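Lerent revises its carry-on luggage range with new shell and wheel fittings

Sunday, May 13, 2018
By the Travel Goods desk

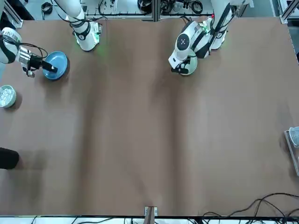
A round blue plate on a brown tabletop, with white robot arms at work.

Luggage maker Lerent has revised its cabin-size suitcase range, replacing the wheel housings, the handle tube and the inner divider on all models. The new version goes on sale this week under the existing name, Samonte, and will be stocked first by the Clomenia chain of travel shops.

The main change is to the wheels. Earlier Samonte cases used wheel housings riveted through the shell, so a broken wheel meant sending the whole case back. The revised housings are held by four screws reached from inside the lining, behind a zipped flap. Owners can change a wheel at home with an ordinary cross-head screwdriver. Lerent will sell wheels in pairs, and the same part fits all four corners.

The handle tube has been made narrower and now runs outside the main compartment, in a channel along the back of the shell. On the old case the tube took up space under the packed clothes and left two ridges in the base. With the channel on the outside the base is flat, which suits folded shirts and packing cubes. The handle locks at three heights instead of two.

Outside measurements have not changed. Lerent says the case still fits the cabin limits it was designed for, but travellers should check with their own airline before flying, as the rules differ between carriers and wheels and handles are normally included in the measurement. The empty case is 108 grams lighter than the one it replaces. Most of the saving comes from the handle, with a small amount from the lining.

Inside, the fixed mesh divider has been replaced by a panel which unclips along one side. It can be folded back to make a single deep space or taken out for washing. There is a flat pocket on the panel for documents and a second, lined pocket for liquids. The lined pocket is not sealed, and the maker advises keeping bottles in a separate clear bag, as before.

Lerent tested the wheels and handle at its own workshop in November. A loaded case was pulled over a ridged belt for 200 hours, and the handle was raised and lowered under load between inspections. The firm reports that the wheel bearings stayed within its limits for side play. Two handle buttons stuck during the first run, and the spring was changed before production began. Results from an outside laboratory have not been published.

The range comes in four colours. The lock is a three-dial type, set into the side of the shell - the earlier case had it on the top edge, where it could catch on overhead lockers. Instructions for setting the code are printed inside the lid.

Clomenia will carry the case in 256 shops from the first day, with the remaining branches to follow as old stock is cleared. Cases of the previous type will stay under guarantee on the original terms. The new wheels do not fit them, and the riveted housings will still be repaired by the maker.

A larger case for checked baggage, called Flatero, is planned with the same wheel housings and a wider handle. Lerent has given no date or price for it.

Contact the news desk | Copyright 2018, all rights reserved | Back to top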